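Search this site
Search for: Go

Week 6 handout: The regency of the Tirnico Company, or how a trading firm ended up minding a throne

Hi all. I talk too fast in lecture (I know, I know), so these are my notes for the Ilten session, tidied up a little. Bring them to section with your own scribbles on them. I've left the dates vague on purpose, as the chronology sheet covers those and I'd much rather you came away with the order of things.

1. Where we left off

Last week we had the old duke of Ilten dead of a fever and his heir still a small child. Remember the problem with the will. There were two copies, one kept in the chapel at Tarar and one in the ducal chancery, and they named different guardians. The Tarar copy gave the boy to his mother's family. The chancery copy gave him to a council of the duchy's creditors, and the biggest creditor by a long way was the Tirnico Company.

You can guess which copy the chancery clerks preferred. They hadn't been paid since the winter, and the Company was offering to cover their wages!

I don't want you to jump straight to "the chancery copy was forged." Plenty of older textbooks do. The paper and the seal look fine, and dukes who owed money did sign strange things. What we can say is that the chancery copy turned up at a very handy moment, and that the people who found it did well out of finding it. Hold those two thoughts together and leave it there for now.

2. What the Company wanted

The Company didn't set out to rule anybody. It wanted its loans back, and it wanted the river tolls at Zeluner, where every salt barge coming down from the hills had to stop and pay. Look at the figures in the toll register: 2,267 barges in the last full year of the duke's life. Now look at what reached the treasury. It's tiny. The money was leaking out everywhere - to the toll farmers, to the bridge wardens, to a cousin of the duke who seems to have treated the place as his private purse.

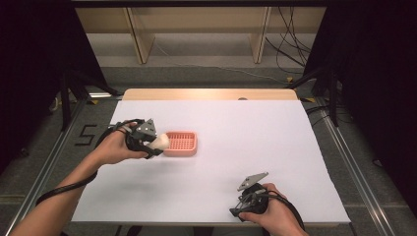 So the Company's first act as guardian was to throw out the toll farmers and put in its own men. Revenue went up almost at once. So did the number of fights. The old farmers were local families with sons and brothers in every village along the bank, and they'd always let their neighbors' boats through for a basket of fish or a favor at harvest. The new men charged everyone. On paper that's fairer (and the Company said so, loudly, in its letters). To a boatman in Zeluner it felt like robbery.

I'd like you to notice how often this comes up in the course. A government gets better at collecting what it's owed, and the people paying take it as an outrage. We saw it with the wool tax in week 3. We'll see it again after the break.

3. The petition

In August, in the second year of the regency, 296 heads of household put their names or marks to a petition and carried it to the gates of Ilten. I've put the full text in the reader. Please read the whole thing, it's short and it's wonderful.

A few things to look for:

- Who is it addressed to? The Company is never spoken to directly. The petitioners write to the little duke, who was in no position to answer a letter, and they beg him to protect them from "his servants." That's a very old trick. You can complain about nearly anything so long as you blame the ruler's bad advisers.

- What do they ask for? Lower tolls, yes, but that's the fourth item. First comes the return of the old toll farmers. Think about why people would ask for their old, crooked officials back.

- Who signed? Of the 296, only 54 wrote their own names. The rest made marks, and some of the marks are really trade signs - a fish, an oar, a little barrel. Don't take that as proof that the others couldn't read. Reading and writing were taught separately, and lots of people learned the first and never got to the second.
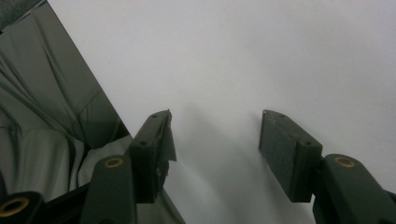 4. The regency falls apart

The Company handled the petition badly. It could have given way on one or two small points and sent everyone home. It had the petition's carriers locked up overnight instead, then let them go the next morning with a warning, which was about the worst mix available: harsh enough to make them heroes and soft enough to leave them free to talk about it.

By the fall the mother's family at Tarar had brought out their copy of the will and were having it read aloud in market squares. They raised a small force. We have one muster roll, and it lists 236 men, a good many of them with Zeluner surnames that also appear on the petition. (Fun exercise if you're hunting for a paper topic: match the two lists. I did part of it on a train once and kept missing my stop.)

There wasn't much of a battle. The Company's guards hadn't been hired to die for a balance sheet, and most of them walked off when the Tarar men came up the road. The regency ended with a contract. The Company handed over the boy, gave up the guardianship, and kept a share of the Zeluner tolls until the loans were cleared. In other words it came away with a good part of what it had wanted at the start.

And the boatmen? They got their old toll farmers back, who now had a Company share to find on top of their own cut. Tolls went up again the next spring.

5. For section

Come with a few lines of notes on at least two of these:

a. Was the Company a worse guardian than the mother's family would have been? What would you measure that by?

b. The petition calls the toll farmers "our own people." What work is that phrase doing?

c. We have the Company's letters in bulk and one petition from the other side. How should that change the way you tell the story?

d. Does it matter which will was real?

For (d) I've changed my own mind twice, so don't go looking for the answer you think I want. If you're stuck, reread the chancery clerks' pay complaints in the reader, the ones from just before the duke died, and see who they're asking for money.

The short paper is due at 5 p.m. on the day of your section meeting. Paper copies, please, and put your name on the back so I can mark them blind.

Related items
Week 3 handout: Wool, tax and temper
Week 5 handout: Two wills and a fever
Week 7 handout: The young duke comes of age
How to read a muster roll
Chronology sheet for the Ilten sessions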